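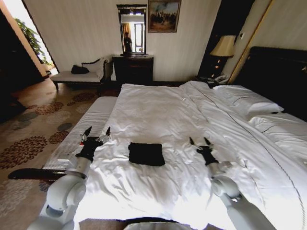 Habitaciones del Birkuna - galería

Hotel Birkuna, Sepúlveda. Fotos de las habitaciones y de las zonas comunes

Esta página reúne fotografías del hotel para quien quiera ver cómo son los dormitorios antes de reservar. El edificio tiene 15 habitaciones repartidas en dos plantas. Las fotos de las demás habitaciones se irán añadiendo según se terminen los trabajos de pintura en el pasillo de arriba. Textos de Nerea Echevarría.

Última actualización: 21 abr 2024

Habitación de cama grande

Cama ancha con funda nórdica blanca, de tacto satinado, rematada con un vivo oscuro en la costura. En la foto está sin estirar y tiene encima una prenda o toalla negra doblada.

Las dos almohadas blancas van contra el cabecero, alto, tapizado y muy oscuro. Es el mismo modelo en todas las habitaciones de esta categoría. Se limpia con un paño seco y conviene no apoyar en él toallas mojadas.

La banqueta larga del pie de la cama está tapizada en blanco, con un tejido de rayas o canalé. Sirve para sentarse a calzarse o para dejar la ropa del día siguiente. Las maletas con ruedas, mejor en el suelo: la tela se mancha con facilidad y ya hemos tenido que cambiarla dos veces.

La moqueta es de fondo beige con medallones florales grandes en marrón rojizo, marrón oscuro y un azul grisáceo apagado. La eligió Patricio Casado cuando se reformó la planta y sigue siendo lo que más comentan los clientes, a favor y en contra. Quien prefiera suelo de madera puede pedir una habitación de la planta baja.

Sobre la ropa de cama

Las fundas se cambian con cada entrada y, en estancias largas, cada tres noches. Se lavan en el propio hotel. El relleno de invierno se pone en diciembre y se retira en primavera, según venga el tiempo. Si alguien pasa frío, hay mantas en el armario, en el estante de arriba.

El tejido satinado se arruga en cuanto se toca. Solène Bodin, encargada de pisos, estira las fundas en dos pasadas: primero desde el cabecero hacia los pies y luego por los lados, con el vivo como guía para que caiga recto. En hacer una habitación completa se tardan unos 40 minutos, baño incluido.

Las almohadas son de fibra. Hay también de pluma y una más baja para quien duerme boca abajo - se piden en recepción y se suben en el momento.

Objetos olvidados

Lo que aparece sobre las camas o entre las sábanas después de la salida se guarda en recepción, en una bolsa con el número de habitación. Las prendas oscuras pequeñas son lo más frecuente, junto con los cargadores. Se pueden reclamar por teléfono y las enviamos a portes debidos.

Preguntas que nos suelen hacer

¿Se puede poner una cuna? Sí, en las habitaciones de cama grande cabe, avisando al reservar. La cuna no tiene coste.

¿Se admiten perros? En la planta baja. En las habitaciones con moqueta no.

¿Hay camas separadas? En cuatro habitaciones, todas interiores. El cabecero en esas es más bajo y de otro color. Faltan por fotografiar.

¿Se puede comprar la funda nórdica? No la vendemos. Es de Somdale y la referencia es la 1308, en blanco. La tela de la banqueta es de Grirkau, referencia 3066, por si alguien quiere buscarla. Nos lo han preguntado varias veces por correo y así queda puesto.

Próximas fotos

Faltan los baños, el comedor y la terraza de atrás. Kwadwo Dramani las tiene previstas para cuando quiten el andamio del patio, ya que ahora tapa la mitad de las ventanas. Las de la planta baja irán en una página aparte, con los planos de cada habitación y las medidas de las camas.

Si alguna medida hace falta antes - por una silla de ruedas, por ejemplo - se puede pedir en recepción y la enviamos por correo.

Volver a la página principal
Tarifas
Cómo llegar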